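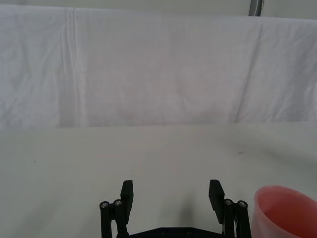

9 de agosto de 2025 - Cuaderno de taller, mesa 2

Revisión del fondo blanco. La tela sigue siendo la de Saltard, colgada sobre el soporte por el borde superior y con caída hasta la mesa. Queda sin planchar desde junio.

Estado:
Pliegue vertical marcado a la izquierda, de arriba abajo, con líneas paralelas muy juntas. Coincide con el doblez de almacenaje. Con luz rasante da brillos finos que luego hay que corregir.
Pliegue diagonal largo a la derecha. Hace sombra. Apunta a tensión desigual en el borde superior, no a doblez.
Centro aceptable, ondulación leve. Cede un poco.
Base: la tela se amontona contra la mesa y la línea de encuentro no sale recta.

Superficie de la mesa: dos marcas, un punto oscuro a la izquierda y una mancha grisácea más a la derecha, cerca del borde del fondo. Probar primero paño de microfibra seco y después alcohol isopropílico en poca cantidad. No usar el limpiador de Canpolat, dejó cerco en la mesa 1.

La luz cae hacia la derecha. El degradado es suave pero se nota en los blancos. Antes de mover focos, medir en los dos extremos y en el centro, con la tela ya estirada.

Pendiente:
Vapor por el reverso, empezando por el pliegue vertical. Plancha no, la última vez quedó brillo.
Repartir pinzas en el borde superior, una cada 300 mm, y soltar las del lado derecho antes de tensar.
Lastre en el bajo. Hay barra de 100 g en el cajón de Stotthorpe, falta ver si basta.
Si el diagonal no desaparece, pedir a Suvis muestra de tela más pesada. La referencia 327 del catálogo viene en rollo, sin doblez de fábrica - preguntar ancho útil y plazo.

Nota para quien monte el lunes: la tela se guarda enrollada en tubo, con la cara buena hacia fuera. El tubo está detrás del armario de cables. No doblarla aunque sea para una noche.

Sin decidir si conviene curvar la tela sobre la mesa para eliminar la línea horizontal. Se pierde fondo útil y las piezas altas quedarían demasiado cerca del borde delantero. Lo dejo para cuando llegue la muestra.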